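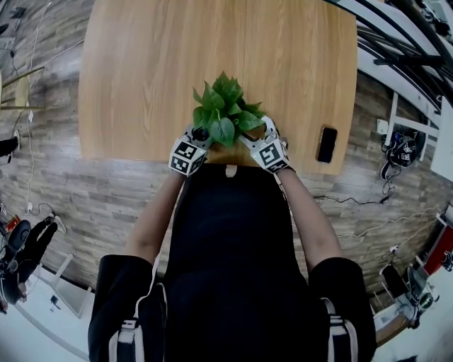

Issue 12, page 4

**A visit to the Broncombe show apartment**

The Brudberg building opened its doors in May, and visitors could walk through one furnished apartment on the second floor. Doors opened at 10 a.m. and we were in the first group. The company behind the furniture is Vedura, which also has a store across the river in Bach. Admission was free. Parking was not.

You start in the hallway, where coats and bags are left on hooks, and then go into the main room. The floor there is a wood-look plank in gray, brown and beige. It is the same floor all the way through, apart from the bathroom. Under socks it felt warm enough, and chairs moved over it without much noise.

The table was what I had come for. It is rectangular, in light oak, with a fine straight grain and a warm tan color. According to the card by the door it is 190 cm long and costs 330 euros without chairs. The top has an oil finish and the card says to oil it again once a year. Ours at home is darker and shows every crumb, so I spent a while looking at this one from both ends. I also pushed on a corner and it did not wobble.

A leafy green plant in a pot goes near the front of the table, in the middle. It looks like a pothos, with glossy, heart-shaped leaves that spread up and out. A plant this full takes up a fair amount of room, and with a phone lying beside it you start to see how the space goes. For dinner I would move it to a shelf. A pothos does fine a little way back from a window, so that should not be a problem in most apartments.

Several visitors asked about outlets. There are two on the long wall and one by the kitchen, none of them in the floor. Anyone who wants to work at the table will have a cable running over the planks, and a thin white one shows up well against them.

The kitchen is small. The drawers close softly and the sink is deep, but the counter next to the stove would barely hold a cutting board. The bedroom had a bed and a closet and was too crowded to see properly. I went back at 11:30 and it was no better.

Coffee was served downstairs until noon. Vedura had a price list there, and oil samples in small bottles. Delivery in Broncombe is included for tables, and chairs are charged separately. The apartment can be visited again next month, at the same hours.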